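Prarkevix Brings Back the Lornska Tank Engine, This Time With a Whistle

The small green tank engine that once worked the Lornska line is coming back in HO scale, Prarkevix announced this week. Deliveries to dealers are set for September. The company didn't say which September, but the press office confirmed by phone that it means the next one.

Longtime customers will understand why we asked. The first version of the model was promised for spring, shown at two fall shows as a painted shell with no wheels, and finally shipped to people who had in some cases sold the layout they bought it for. It ran well once it arrived. It also made no sound at all, which the catalog at the time described as "authentic coasting."

The new model has a sound decoder, a speaker in the left side tank and a motor with a flywheel that Prarkevix says will carry it over dirty track at a walking pace. Three axles are driven, with traction tires on the rear pair. The body is die-cast metal, the cab roof is plastic, and the coal in the bunker is molded in place and will never run low. Handrails come fitted. The brake hoses come in a bag, along with a drawing of where they go and, for those with younger eyes, the hoses themselves.

Tolera Chala, who runs product development, said the sounds were recorded from the last working engine of the class, which is kept in steam at the Gurketti museum. The crew spent a day on the footplate and came home with the whistle, the injectors, the blower, the coupling clank and several minutes of the fireman discussing lunch. The whistle made it onto the decoder under the second function key. Lunch did not, though Chala admitted it was discussed.

The first run is limited to 1000 engines in green, each with a numbered card. A black version will follow "if there is interest," and anyone who has followed the company knows that the black version is already painted. Prarkevix will also offer a set of matching four-wheel coaches. Their interiors have seats but no passengers, as on the real Lornska line in its later years.

Not everyone is delighted. Mitiku Tefera, who looks after motive power for the Nigatu Model Railroad Club, has spent most of the past winter fitting a speaker into his old silent one. He had to file out part of the chassis and give up the rear coupling. "I got the whistle working in time for our open house," he said. "I got home that night and read the announcement." He has ordered a new one and says the old one will be displayed facing the wall.

Tefera's other complaint is about the chimney. He holds that the one on the new model is a hair too tall for the period, and he has sent the factory a letter with measurements. Chala says the letter has been received and that the drawings back up the factory. Tefera says he has seen those drawings and they are of a different engine. We expect to be reporting on the chimney for years.

Prarkevix gives the minimum curve for the engine as tight enough for most starter track sets, and says the decoder's factory setting holds it to a scale speed of 60 kilometers an hour — more than the real one ever managed downhill. Dealers are taking orders now. 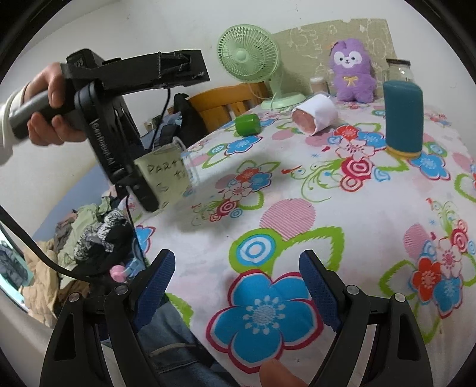
The Nigatu club hopes to have a preproduction sample running at its next public evening, on a simple oval with one siding. Scenery will be kept to a minimum, and Tefera would prefer none. Members who work with ballast and static grass may find that hard to take, but a small green engine can look perfectly at home on an ordinary tablecloth, even a white one with huge blue and red flowers and vines in a green no moss has ever attempted. The sample will run at seven and again at eight, and visitors are asked to leave the second function key alone until the speeches are over.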